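Speaker notes: Collecting demonstrations with two arms
Nia Parry, Flurner project
May 6, 2024

Slot is 33 minutes including questions. Keep the title slide short.

1. Opening

Thank Reet Kivi for the invitation. Say what the talk covers: how we record a person doing a task through the arms, and what we keep. Training is Barrett's talk after the break. Send policy questions to him.

2. Two ways to show the task

By hand: the operator holds the arm at the wrist and moves it through the task with the motors slack. Cheap, little setup. Forces at the fingers are wrong, since the operator is carrying part of the load. The operator's hands also end up in the camera views.

By remote control: the operator moves a pair of leader arms and the follower arms copy them. Views stay clean and the recorded commands are the commands the policy will have to produce. Cost is delay and loss of touch. Operators close the fingers too hard for the first few sessions.

We started by hand in October and moved to remote control for anything that needs both arms. Single-arm pushing is still taught by hand at the Zawadzka site.

3. What gets recorded

Joint positions, commanded and measured. Finger opening. Head view and wrist views. One clock for all of it. Stress the clock. The first batch had the wrist views late against the joints and most of it had to be thrown out.

Show the table:
Episodes recorded: 787
Operators: 11
Tasks: 3

Do not read the table aloud. Mention that the tasks are not evenly covered. Handover has the most episodes, locks the fewest.

4. Operator habits

Mieczysław's finding, give him credit by name. Two operators with the same success rate can leave very different data. One pauses before each grasp, the other does not. The policy picks up the pause and sometimes never leaves it.

Current rule: no stopping in free space longer than a breath. If you lose the object, recover and keep recording. Recoveries are kept and tagged. Resets are not.

If asked how operators are trained: one session on blocks, one on soft items, then real tasks. Noel Cruzado wrote the sheet, copies at the Stinano desk.

5. Head view and wrist view

Point to make: neither view is enough alone. The head view gives the relation between the arms. Up close the fingers hide the contact, so the wrist view has to cover it. It pays for that with blur whenever the wrist moves quickly. Show both slides, leave each up for a few seconds before talking.

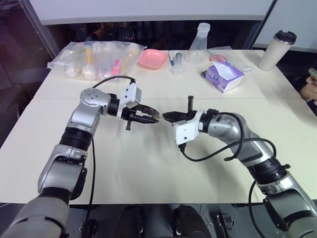 Head view, grippers almost touching over the table; next, wrist view, small brass padlock between the fingers. 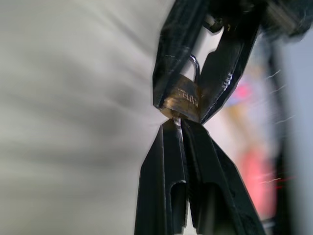
6. What went wrong

Cables. A loop that catches on a link shows up in the joint data as a small drag, and the policy learns to push against it. Check the loops before each session.

Small shiny parts. Highlights move as the part turns and our tracker follows the highlight. We no longer label pose on metal parts from the wrist view alone.

Speed. Remote operators work slower than they would with their own hands. We tried playing episodes back faster. It worked for reaching and failed for contact. Skip this if past the halfway mark.

7. Open items

Force feedback on the leader arms. Sudadgate has a bench version, we have not run it on a full task.
How many recoveries to keep per episode type. No good answer yet.
Whether demonstrations by hand and by remote control can be mixed in one set. Barrett Whitfield has early numbers, ask him, do not quote them.

8. Close

Leave the contact slide up. Likely questions: cost of the leader arms, data format, whether the set will be released. Answer to the last: under review, no date.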